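Inspection checklist, patient support center, Torport
Oct 20, 2022
Completed by: Benedita Neves
Scope: information packs, phone line, counseling room, visitor access

## 1. Printed information packs

- [x] Pack contents match the current contents sheet
- [x] Treatment diary included, pages in order
- [ ] Fatigue booklet is the current edition
- [x] Large-print version available on request

Comment: old and new editions of the fatigue booklet are shelved together. Remove the old edition before the next mailing. The print order stands at 3,000 packs, of which 1,333 have been mailed.

## 2. Phone support line

- [x] Call script lists seizure warning signs and emergency steps
- [x] Out-of-hours message gives an emergency number
- [ ] Call notes locked away at end of shift
- [x] Interpreter service reachable from the desk phone

Comment: two call notes found in an unlocked tray. Moved to the cabinet during the inspection. Repeat finding from February. 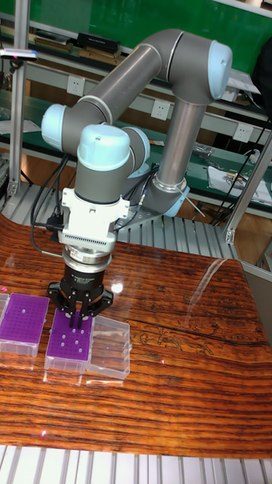
Can a caregiver ask for a pack before the patient has a confirmed diagnosis?

Caregivers may request the general pack at any stage. The tumor-specific inserts are sent only after the diagnosis is confirmed, and the request form must show which version went out.

## 3. Counseling room

- [x] Door closes fully, speech not audible in hallway
- [x] Chairs with arms, stable when leaned on
- [x] Lighting can be dimmed for light-sensitive visitors
- [ ] Call button tested

Comment: call button sounds in the room but not at the front desk. Wirkier to check the wiring. Until then, staff keep the desk phone extension posted by the door.

## 4. Visitor access

- [x] Step-free route from parking to entrance
- [x] Handrails firm on both sides of the ramp
- [ ] Rest seating along the hallway
- [x] Restroom door opens outward

Comment: one bench only, placed at the far end. Visitors with fatigue or balance problems need a seat near the entrance as well. Second bench requested from Itine - delivery date not confirmed.

## Open items

| Item | Section | Owner | Due |
|---|---|---|---|
| Remove old fatigue booklets | 1 | B. Neves | 2 days |
| Lock away call notes | 2 | Line lead | Immediate |
| Repair call button | 3 | Wirkier | 7 days |
| Second bench | 4 | Itine | To be set |

Reinspection covers open items only. Section 2 stays on the list until seven shifts in a row show no loose notes.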